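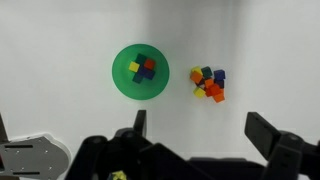 Chapter 6. Sorting and Grouping Small Loose Parts

6.1 Purpose of this chapter

The earlier chapters dealt with storage at the level of the shelf and the bin. This chapter deals with what goes into the bin. Loose parts are small, unattached play pieces that a child may stack, line up, carry or sort: cubes, arches, stars, curved blocks and the like. They are cheap to buy and slow to put away. A playroom that owns 2,000 of them needs a method for dividing them, and the method has to be one that a child can follow without reading.

After working through the chapter the student should be able to:

define a working set, a reserve and a container;
choose a sorting rule that suits the parts on hand;
lay out a tabletop for a sorting task;
keep a count sheet for a mixed collection.

6.2 Terms

Container. Any open vessel that receives parts during a task. A bowl, a tray and a shallow box all qualify. The container used in a task is seldom the one used for storage.

Working set. The parts that have been moved into the container, or that lie ready to be moved next.

Reserve. The parts left on the table outside the working set. The reserve is normally heaped. It does not need to be tidy, but it must have a clear margin on all sides so that a single part can be lifted out without dragging others with it.

Transfer. The movement of one part from the reserve to the container, or back. Two parts moved together are recorded as two transfers. 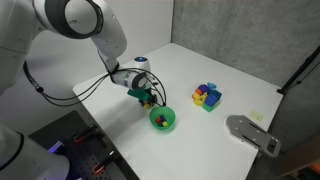
A sorting rule is a statement that tells the sorter, for any given part, whether it belongs in the container. The simplest rules use one property only. "Red parts go in" is a color rule. "Cubes go in" is a shape rule, and on a table where the bowl already holds a red, a blue, a dark navy and a yellow cube, it is the rule an observer would infer first. The same contents would fit a second rule, "one of each color," provided that navy and blue are treated as separate colors. The reserve may help to settle the matter. Where it includes other shapes, such as a light blue star, the shape rule becomes more likely, but a green cube still in the pile leaves the question open until the task is finished.

Two-property rules ("yellow cubes go in") are harder. The Oltow playroom course introduces them only after single-property rules have been used for a full term, and the exercises at the end of this chapter follow the same order.

6.3 Laying out the table

The surface should be plain, pale and matte. Patterned cloths hide small parts, and a glossy top gives reflections that young sorters sometimes reach for. Place the container within easy reach of the sorter and the reserve to one side of it, with bare table between them. A hand's width is enough. If the gap closes during the task, move the reserve and leave the container where it is.

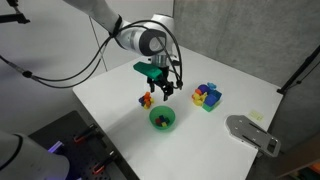

Shape also affects how the reserve behaves. Cubes settle into a low heap and can be picked off the top. Curved and notched pieces catch on one another, and a heap of them tends to lift as a unit. Where a collection is mixed, spread the reserve before the task begins and again whenever a transfer disturbs more than one part. A second, smaller group may be set apart for parts whose place is in doubt. It is entered on the count sheet as "held."

6.4 Counting and recording

A mixed collection is counted in lots. The Bristusel sheet, which is used in the rest of this book, allows 84 parts to a lot and gives one line to each color. A store of 300 parts therefore needs four sheets, the last of them partly filled. Above 1,000 parts, count by shape first and by color second. 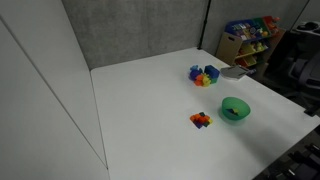

Record the three quantities in a fixed order: container, held, reserve. Their sum must equal the lot. When it does not, check the floor and the storage bins nearest the table before recounting, and enter any recovered part under "reserve" whatever its color.

Exercises for 6.1 to 6.4

1. Write one color rule and one shape rule for a collection of your own. List the parts that satisfy both.

2. A lot of 84 parts has been divided, with none held. State what must be true of the container and the reserve.

3. Explain why a dark green part may be hard to find in a green container, and suggest a change to the layout.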